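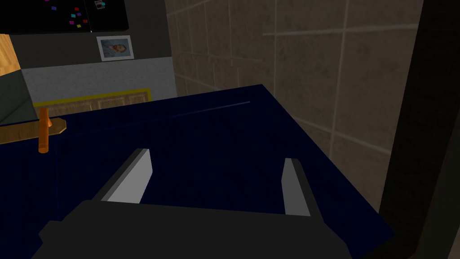 Slide 4: Wrist view, simulated kitchen

Leave this up while talking through the setup. Gripper open, orange cylinder by the board, navy counter. This is the view the operator gets during remote control. No second monitor in the first round.

Point to make: both fingers are in view, so the operator can judge the gap left to right. Depth is much harder. The counter is close to one flat color and the cylinder casts no strong shadow, so there is little to tell you how far down the fingers are.

Say the word "teleoperation" once, then use "remote control" for the rest of the talk.

Slide 5: How the demos were collected

Two methods, same task – pick up the cylinder, lift, set it down on the board.
Method A: remote control in simulation with the Hoshino hand controller.
Method B: guiding the real arm by hand at the Prarondale lab, joints in free-drive.

9 operators. 80 demos each by remote control. Hand-guided count is smaller, see the table on slide 7. Frauke Kröger ran the hand-guided sessions; credit her here and again at the end.

Log format is Gasik for both. Gripper command stored as a target width, not as open/closed. Someone asked about this at the July run-through. Answer: operators often pause with the fingers half closed, and a binary signal throws that away.

Slide 6: What goes wrong

Play clip, 2x speed, no sound.

Long pauses before the grasp. The policy learns the pause and stalls over the object. We trim any stretch with no motion before training, but keep the one right after the fingers close.

Corrections. An operator who misses and tries again gives us useful data, provided the miss stays in the log. Early on we deleted these. Do not spend more than a minute on this.

Hand guiding has the opposite problem. Paths are smooth, but the person's arm gets into the wrist camera view. Saodah Sitompul masked those images by hand for the first batch, then switched to replaying the joint path with no one near the arm and recording again.

Slide 7: Training

Batch from Breltska converter, one file per demo. 4,000 steps for the base run, 2,000 more after adding the corrections back in. Same seed.

If asked about real transfer: not covered today, go to backup slide 12.

Slide 8: Questions

Repeat each question for the recording.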